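Reading time: 3 min

Do Coffee Grounds Help Lettuce? A Pot Trial at the Nendby Teaching Garden

Student project report, October 9, 2018

1. Why we did this

Almost every gardening page we read before starting said that used coffee grounds are good for leafy vegetables. Very few of them said how much to use, on what soil, or compared with what. The leaflet handed out at the Nendby garden shop goes further and promises "lush growth in any bed." We doubted that and wanted to see numbers.

2. Method

We sowed a loose-leaf lettuce sold as Flovwood in 144 small pots, all filled from the same batch of peat-free compost. Half the pots had grounds mixed into the top layer at sowing. The other half had nothing added. Pots stood on two benches in the Østergaard greenhouse and were swapped between benches every week, because the bench nearest the door is colder.

Watering was by hand, from below. We did not feed either group. Grounds came from the school cafeteria and were dried on trays before use -- the first lot went moldy and had to be thrown out, so sowing was late.

A pot counted as germinated if it had a seedling with open seed leaves. At harvest, plants were cut at soil level and weighed fresh on a kitchen scale.
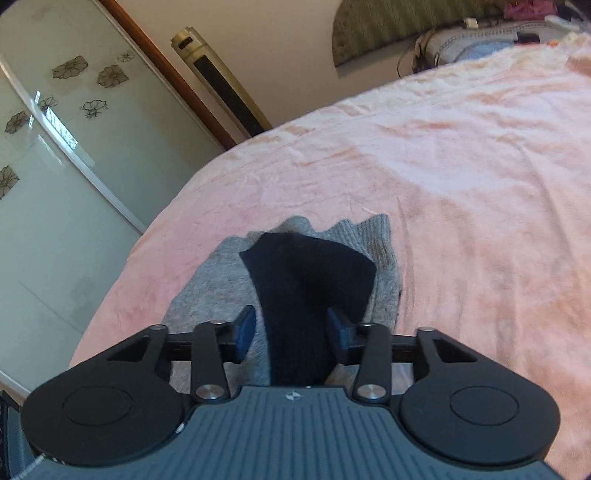
Fig. 1. Gray knit garment with a darker knit item on top, on a plush blanket.

3. Results

Germination was the clearest difference. In the plain compost, 70 of 72 pots came up. The pots with grounds were slower and patchier, and several seedlings in them fell over at the base before they had a true leaf.

Total fresh weight from the plain pots was 609 grams. The treated pots gave less, even when we left the failed ones out and compared only the survivors. The leaves from the treated pots were also paler to our eyes, though we had no color chart and would not put much weight on that.

4. What we think it means

It would be easy to write that coffee grounds are bad for lettuce. Our trial does not show that. It shows that fresh, dried grounds mixed into compost at sowing did no good in these pots. Composted grounds may behave differently, and so may grounds spread around older plants.

There are weak points on our side too. The scale reads only to 2 grams, which is coarse for small lettuces. The same people who sowed the pots also judged germination, and we knew which pots were which. The Lernell handbook on school trials recommends hiding the labels, and we read that chapter after harvest.

Still, we could not find a trial behind the claim on the leaflet. We asked at the shop and were told that customers are happy with the results -- happy compared with what, we did not learn.

5. Next step

A second sowing is planned for November with composted grounds, covered labels, and a better scale if the science room will lend one. Winter light will be poor, so weights from the two sowings should not be compared directly. Raw tables are in the green folder in the potting shed.

We use cookies to remember your settings. Accept / Manage choices

Contact | © Nendby Teaching Garden | Back to top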